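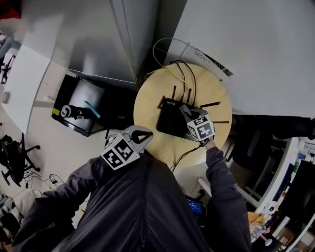
Warum zieht der Hautleim beim Furnieren so früh an, obwohl der Topf die richtige Temperatur hat?

Der Trägerplatte fehlt die Wärme. Sie nimmt dem Leim in wenigen Sekunden alles weg, was der Topf ihm gegeben hat, und dann liegt das Furnier schon auf Gelee.

Suche im Werkstattbuch Suchbegriff eingeben Los

Werkstattbuch, Dezember, Eintrag zur Kommode Trunis (Fares Haddadin)

Angefangen um 8:15 Uhr. Heizung in der Werkstatt erst seit einer halben Stunde an, am Fenster noch sehr kühl. Ich schreibe das zuerst auf, weil ich es beim letzten Eintrag vergessen habe und Theresia mich später danach gefragt hat.

Leimansatz: 535 g Hautleim von Plarard (Perlen, neuer Sack) in 1500 ml kaltem Wasser, gestern Abend eingeweicht, Deckel darauf. Heute Morgen waren die Perlen ganz aufgequollen und ohne harten Kern. Im Wasserbad langsam auf 60 Grad gebracht. Der Ansatz ist dünner als der, den wir für Zapfen nehmen, aber für die Fläche wollte ich mehr offene Zeit. Geruch normal. Der alte Sack hat immer etwas stärker gerochen, ich weiß nicht, ob das etwas bedeutet.

Probe mit dem Finger: Der Leim läuft vom Pinsel in einem Faden und reißt nicht in Tropfen. Zwischen Daumen und Zeigefinger wird er nach kurzer Zeit klebrig und zieht kleine Fäden. So soll es sein.

Furnier: Nussbaum von Dukwood, Paket 216. Das Paket hat am Rand Wellen, in der Mitte ist es ziemlich flach. Ich habe die Blätter leicht angefeuchtet und zwischen Papier und zwei Platten gelegt, über Nacht. Am Morgen waren sie flach, jedoch an einer Ecke noch etwas feucht, und diese Ecke habe ich später bereut (siehe unten).

Erster Versuch, Probebrett aus altem Kiefernholz, kalt. Leim auf das Brett, Furnier auflegen, Leim dünn auch auf die Oberseite, mit dem Furnierhammer von der Mitte nach außen. Schon beim dritten Zug war der Hammer schwer zu führen. Der Leim kam am Rand nicht mehr heraus. Beim Abklopfen mit dem Fingernagel klingt es in der linken Hälfte hohl. Mit dem Bügeleisen und feuchtem Tuch konnte ich eine Stelle wieder anlegen, die andere nicht.

Zweiter Versuch, gleiches Holz, vorher auf dem Heizkörper gewärmt, bis es sich an der Wange deutlich warm anfühlte. Sonst alles gleich gemacht. Der Unterschied ist groß. Der Hammer gleitet, vor der Finne läuft eine kleine Leimwelle mit, und am Rand tritt der Überschuss sauber aus. Klang überall dicht. Nur an der oben genannten Ecke hat sich das Furnier wieder gehoben, dort war es zu nass und hat sich ausgedehnt. Ich habe sie mit einer Zulage, Papier dazwischen und einer Zwinge gehalten.

Frage an Theresia, ob es besser ist, auch das Furnier zu wärmen. Sie meint, es ist dünn genug und nimmt die Temperatur vom Leim an, sie würde lieber den Hammer warm halten. Ich habe es dann so gemacht: Der Hammer liegt zwischen den Zügen im warmen Wasser und wird kurz abgewischt. Das ist eine gute Gewohnheit und ich möchte sie behalten.

Pause. Wasser im Bad nachgefüllt, der Leim hatte schon eine Haut. Haut herausgenommen, nicht eingerührt. Ein wenig heißes Wasser dazu, dem Gefühl nach, leider ohne Messung.

Nachmittags, linke Seitenwand der Kommode. Die alte Leimschicht hatte ich letzte Woche mit dem Zahnhobel abgenommen. Unter der Lampe sieht man noch dunkle Streifen vom alten Leim in den Poren, sie stören nicht, Hautleim verbindet sich ja mit dem alten Hautleim. Ob es wirklich überall Hautleim war, bin ich nicht sicher. Eine Stelle nahe am Rücken hat im warmen Wasser nicht reagiert und fühlte sich eher wie Weißleim an, wahrscheinlich eine Reparatur aus späterer Zeit. Diese Stelle habe ich mit der Ziehklinge bis auf das Holz sauber gemacht.

Seitenwand mit 2 Wärmflaschen und einer Decke gewärmt. Das klingt nach Krankenzimmer, funktioniert aber gleichmäßiger als der Heißluftföhn, mit dem ich im Herbst eine Fuge aufgezogen habe. Theresia hat das Furnier gehalten und ich habe gehämmert. Mit vier Händen ist es viel ruhiger. Wir haben in der Mitte angefangen und in Faserrichtung gearbeitet, danach leicht schräg. Quer zur Faser habe ich nur am Schluss und mit wenig Druck gearbeitet, damit sich das Blatt nicht in die Breite zieht.

Kontrolle nach dem Abbinden, 16:40 Uhr: eine kleine Blase, so groß wie ein Daumennagel, unter der oberen Kante. Mit dem Skalpell in Faserrichtung geschnitten, Leim mit dem schmalen Spachtel hineingeschoben, warme Zulage darauf, Papier nicht vergessen. Der Rest klingt gut. Über die Fuge habe ich einen Streifen Leimpapier gelegt, er bleibt bis morgen.

Was ich noch nicht verstehe: Der Leim von Plarard wird bei gleicher Temperatur schneller fest als der alte, den wir von Vermeulen hatten. Es kann am Bloom-Wert liegen. Auf dem Sack steht keiner, und das Datenblatt haben wir nicht. Ich habe eine Anfrage an den Händler geschrieben. Bis die Antwort kommt, könnte man eine kleine Menge Harnstoff probieren, um die offene Zeit zu verlängern, aber nur auf Probebrettern, die Kommode bekommt keinen.

Für das nächste Mal:
Träger immer wärmen, auch wenn es Zeit kostet.
Furnier am Vorabend aus der Presse nehmen und das Papier einmal wechseln.
Nachgegebenes Wasser abmessen und aufschreiben.
Neue Borsten für den großen Pinsel, er verliert Haare, zwei davon habe ich aus der Leimfläche gezogen und eines vielleicht nicht.

Nachtrag von T. Wallner: Probebrett eins bitte nicht wegwerfen, ich möchte es mit Wärme und Dampf wieder öffnen und sehen, wie weit der Leim überhaupt ins Holz gegangen ist. Den Rest im Topf habe ich in die flache Schale gegossen und in den Kühlschrank gestellt, beschriftet. Er ist nur für Eckklötze zu gebrauchen, zweimal erwärmt ist er schon.

Dazu von mir: Ist gut, Brett steht hinter der Hobelbank. Die rechte Seitenwand machen wir erst, wenn die linke ganz trocken ist und ich gesehen habe, ob sie sich verzieht. Das Gegenfurnier innen fehlt ja, so war es auch im Original, und der Kunde möchte es so lassen. Eine gerade Leiste liegt jetzt an der Wand an, der Spalt in der Mitte ist mit dem bloßen Auge nicht zu sehen. Morgen früh nochmals prüfen, vor dem Heizen.

Werkstattbuch Wallner & Haddadin | Kontakt | © Alle Einträge bei den Verfassern | Nach oben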